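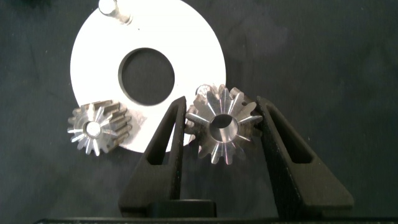

Session 6: What the cell costs, and what the quote leaves out

Handout for Planning Small Automation. Instructor: Gintarė Jankauskaitė. Bring your budget sheet from session 5, even if you are ashamed of it.

1. The arm is the cheap part

Everyone prices the arm first. It has a nice page in the catalog and a salesperson who calls back. For the gear assembly bench we use as our running case, split the sheet like this before you type in a single figure:

Arm and controller
Gripper, fingers, spare fingers
Work surface, plate, pegs
Cameras, mounts, cables
Parts you are willing to lose
Hours (yours count, sorry)

The first Ploditz quote had one line for all six. It said "system."

2. Fingers and other things that wear out

The Merby gripper on our sheet is listed at 3686 with one pair of fingers. A second pair adds 571. Students cut the second pair every year, and every year I hand the sheet back. If you plan to print your own, write down who runs the printer, and at what hourly rate. "Normunds will do it" is a staffing plan only if Normunds Rebane has read it. 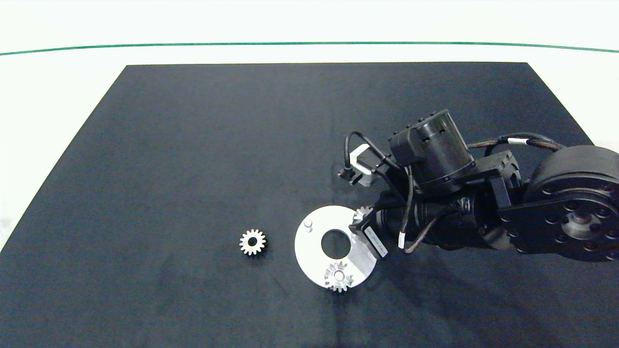 Fig. 6.1. Gear assembly bench, with a plate on the mat and one gear off to the side.

Look at what the arm carries besides the gripper. Cables need tags, slack and replacements, and they go on the sheet under their own heading. Valdis Mets put his under "misc." and then couldn't say what misc. was when asked.

3. Consumables

A mat is a consumable. So are gears, once they have been dropped often enough. Budget 40 spare gears for the first term and keep the receipt. Plain surfaces are fine; do not buy the anti-static one from Bidoswood unless you can name the thing you are protecting from static.

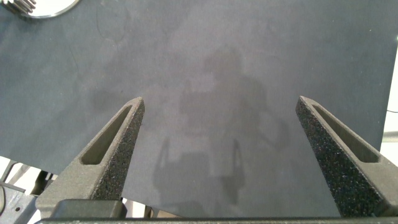

Lighting goes here too, and it is the item most often remembered in February, when the money is gone. Reserve more than 2000 for lighting and mounts together. If you underspend, buy fingers.

4. For next time

Rework your sheet with all six headings. Add a column for delivery time, and ask Uibo for theirs in writing. Patricio Prieto has the blank template; sheets go to him by noon.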